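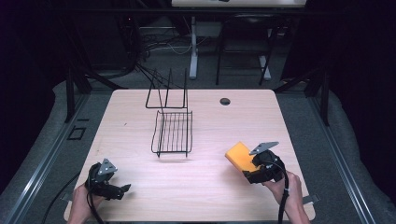 How do I remove white water marks from a wooden table?
Wait one night first, then rub the mark gently with a soft cloth and a little furniture oil, always along the grain. Many fresh marks become weak in this time.

If the mark stays, the water has probably gone under the finish. Put a dry cotton cloth over it and press with a warm iron, without steam, for 5 seconds. Lift, look, and repeat up to 4 times. I use the oil from Disell, but any plain one is good.

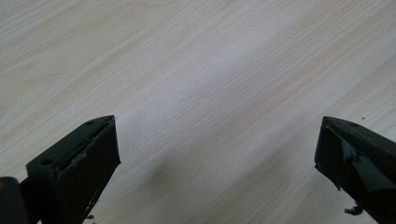
A reader in Salinas wrote that the iron made her mark bigger, and that mayonnaise left on it for 2 hours worked better. She wiped it off with a damp cloth and dried the wood well.

I have tried this also, on an old shelf, and the result was fair. The smell stays until the evening. Please test it in a hidden corner before.

Dark marks are a different problem. They are in the wood itself, so oil and heat do not help. You must sand the place lightly with 120 paper, and after this put new finish on it.

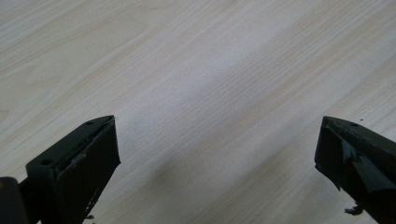
Sand only along the grain and do not press hard. Remove the dust with a slightly damp cloth, let the wood dry, and put the finish in thin layers. In winter I leave each layer until the next morning. In July, one afternoon is enough.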